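The Skondness Ferry

My aunt left me her boat tickets. I should explain that she left other people other things, like a house and a car, but I got a shoebox with 156 unused tickets for the Skondness ferry, the old kind with the perforated stub, and a note that said "for when you need them." The ferry stopped running when I was nine.

So I did what anyone would do and put the shoebox on top of the fridge, and it stayed there for most of a year, next to a bag of rice and a flashlight. I'd moved back to Marndale by then (don't ask) and was renting the upstairs of a place on the harbor road, and every evening I could look out over the water at the exact spot where the ferry used to come in. The dock was still there. The little ticket window was still there too, with a board nailed over it.

Then one night in January I was up at three in the morning with a toothache and I heard the horn.

I want to be clear that I knew that horn. Anybody who grew up in Marndale knew it. It had a sort of crack in the middle, like a boy's voice, and my aunt used to do an impression of it at weddings. I went to the window and there were the lights, one green, one white, coming around the point slow as you like. I stood there holding my jaw. By the time I found my boots and got down to the dock there was nothing but wet rope smell and a cat.

I told Nusrat Chowdhury about it at work the next morning. We do the books together for Jayasinghe, the rope and tackle people, and she's the only one there I'd tell a thing like that. She kept typing the whole time I talked, which I took as a bad sign, and then she stopped and asked me what color the lights were.

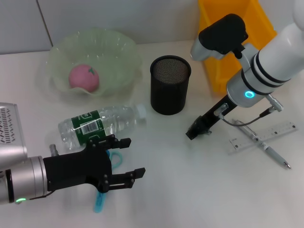
Green and white, said Nusrat, that's right, that's what my father saw. And he had a ticket in his coat that he'd never bought, and he was too scared to get on, and he was sorry about it every day until he died. So if it comes again you'd better be wearing shoes.

Well! I'd worked across from her for six years and I'd never heard a word about this.

I took the shoebox down off the fridge that night. I put one ticket in my coat pocket and one in my jeans and, feeling stupid, one inside my left boot. I slept in my clothes. No horn. I did the same the next night and the one after that, and I got a lot of coffee down me and made a mess of the February invoices, and Mr. Jayasinghe asked if I was coming down with something. I said it was the tooth. It partly was.

What I kept thinking about was where it would go. Skondness was never much of a place - a jetty, a chapel, a shop that sold one flavor of ice cream - and the last families left the winter the ferry quit. My aunt had lived there when she was young. She never went back, even when it would have cost her the price of a sandwich, and yet here were all these tickets, bought a few at a time over what must have been years. The early ones were stamped in purple and the late ones in black. She'd walked down to that window again and again and paid her money and walked home.
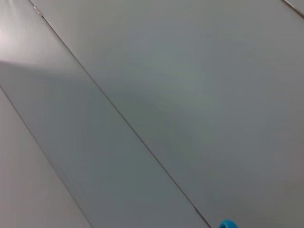
Gray panels, the color of the harbor at slack tide, more or less.

It came back on the seventeenth night. I know because I'd been making marks on the calendar, 17 of them in pencil, and I'd just about decided to quit when the horn went off so close it rattled the window. I was down the stairs before I'd finished waking up. I had my boots on. I had both arms in my coat, although one of them was in the lining.

And she was in, tied up neat at the end of the dock, smaller than I remembered, with the gangplank down and a man standing at the bottom of it in a cap. The board was off the ticket window. There was a lamp on inside.

"Ticket," he said, and I gave him the one from my pocket, and he looked at it a good long while and turned it over.

"This is hers," he said.

I said she'd left it to me. I said she'd left me the whole box.

He thought about that. He had a name sewn on his jacket, Obaidul Herath, and I had a feeling I'd seen it before, and it took me a second to work out where. It was on the inside of the shoebox lid, in pencil, very small, in my aunt's writing. I'd figured it was the name of the shoe store.

"She said she'd come," he told me. "I held the boat for her. I've held it a lot."

I didn't know what to say to that, so I said she'd done a great ferry horn. At weddings. I did it for him, right there on the dock in the freezing cold with my bad tooth, crack in the middle and everything, and he laughed so hard he had to take the cap off.

Then he tore the stub and gave me my half back.

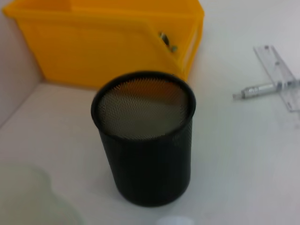 The Crossing

There were benches on the deck, the slatted green ones, and I took the one my aunt always claimed to hate because it was over the engine. It was the only warm seat on the boat. The rest were empty, but somebody had left a thermos on the rail side and a folded newspaper, and when we got past the point I saw that the newspaper was from that morning.

"Who else rides?" I yelled up to him.

"Tonight, you," he yelled down. "Chowdhury, sometimes. He gets off early."

I thought about Nusrat at her desk, typing away. I had two more tickets on me and a whole box of them at home, and I started working out how I was going to put it to her, and whether I'd do it before lunch or after.

Up ahead there was a light on at Skondness, low down, about where the shop used to be. Herath reached up for the cord. He looked back at me first, to see if I wanted to do it myself.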